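Last updated: November

I've gone off success rates, and I blame the Wekum paper. You'll have seen the headline if you follow robot learning at all: a policy trained only in simulation, 1040 practice runs, and a big cheerful percentage at the top of the abstract. Lovely! Then you hit the appendix and find the whole thing was scored over 14 layouts (fourteen!), all of them built by the same people who built the training ones.

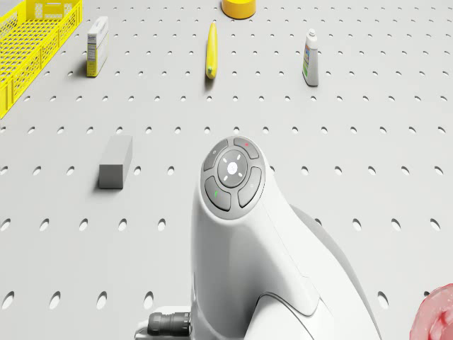

My mates at Fallstead reran it with layouts drawn up by the Meltthorpe lab, who'd never seen the originals, and 7 of 13 came good. I reckon that's a great result, by the way. A policy that copes with a stranger's layout more than half the time has learnt something worth having, and I'd sooner read a whole paper on the six it fumbled than another bar chart.

So here's my grumble. Get somebody else to set your test. Teixeira already does it for their grasping benchmark, it costs an arvo and a few favours, and the sim files are tiny so there's no excuse about postage. Publish the ugly number next to the pretty one and let us all have a good look at both.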